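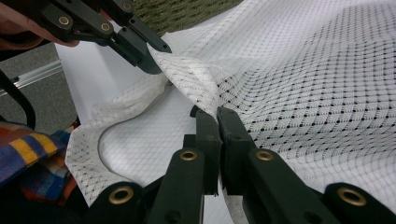
Workshop > Tips and Guides > Hand-Held Grippers

The Kolley Shared Workshop issues the following guidance to members building hand-held grippers at the bench or at home. It applies to the two-jaw linkage pattern in general use here and to the Menon variant, which differs only in the length of the arms. Fabric is the recommended material for first trials, as it shows faults in the jaws that a rigid block will conceal. A white sheet printed or woven with a lattice of thin dark lines is well suited to the purpose: where two grippers pinch it and draw it up between them, the lines bunch and twist along the crease, and an uneven pull can be read from them.

Pivots

Brass rivets should be set so that each link turns freely under its own weight. Place a slip of paper between the links before setting the rivet and draw it out afterward. A pivot that has been set too tight should be drilled out and replaced – it should not be eased with oil, which will mark the fabric. Lower pivots carry the greater load and are to be checked every 100 closings during the first trial.

Jaws

The two jaw faces must meet squarely across their full width. Hold the closed jaws up to a lamp; any light showing between the faces should be corrected with fine paper on a flat block, 600 grit being sufficient for most plastics. Round the outer corners slightly. Sharp corners catch threads, and a snagged sheet is seldom worth keeping.

Handling fabric

Wash and dry new fabric once before use to remove the finish. Take up a narrow strip with the lower gripper first, then bring the second gripper to the edge of the sheet. Leave slack between the two points until both are closed. Members working in pairs should agree beforehand who is to release first.

Sheets should be cut to 700 mm on the short side. Larger pieces drag on the floor and collect dust, particularly in the Diltham room.

Storage

Grippers are to be stored with the jaws open. Spare rivets are kept in the Sorkier drawers – please return unused ones to the correct size. Members who take the last packet should enter this in the stock book. No more than 5 finished links may be left on the drying shelf at one time. The shelf will be cleared in January.

Related items

Setting Brass Rivets in Plastic
Choosing Sandpaper for Small Parts
Cutting and Hemming Trial Sheets
The Menon Variant: Arm Lengths
Booking the Diltham Room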